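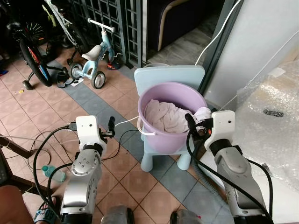
A lavender bucket on a child's chair, with a pale pink-white cloth bundled inside.

12/03/2023
By the Poleck Home Desk

Home & Family / Laundry Day

I have owned three proper hampers in my life and loved none of them. What I love is a bucket! A plain plastic one with a thick rim and a handle, the sort you can carry down a hallway with one hand while the other holds a phone or a toddler or half a sandwich.

My conversion came in August, when we moved into a narrow row house in Mudham with 20 stairs between the bedrooms and the washer. A full hamper on those stairs is a two-handed job, and you can't see your feet. A bucket goes down easily, even when it's packed to the top with a bedsheet (just the one, mind you, and don't fold it, stuff it).

Then there's the matter of where to put it. For weeks I set mine on the floor and bent down for every sock. One morning I parked it on my daughter's old chair, a chunky blue thing she'd outgrown, and that was that. Small chairs are wonderful laundry stands. The seat is low enough for a four-year-old to reach in and help, and high enough that my back has stopped complaining. The backrest keeps the bucket from sliding off behind, too.

I asked readers of our Poleck newsletter how they carry their wash, and 259 of you wrote back. I read every one! Plenty use old pillowcases. Someone on Farik Street lowers hers out a window on a rope, and I would dearly like to come and watch.

If you're shopping, lift the bucket by its handle in the store with something heavy in it. A thin handle is fine for cloth but will bite your fingers with wet towels. Dehghan Hardware, down by the bridge, had a whole stack for 8 dollars each the last time I went in, in purple, green and a really cheerful yellow. I came home with two. The yellow one already has clothespins in it, all 400 of them, and I have no idea how we came to own so many.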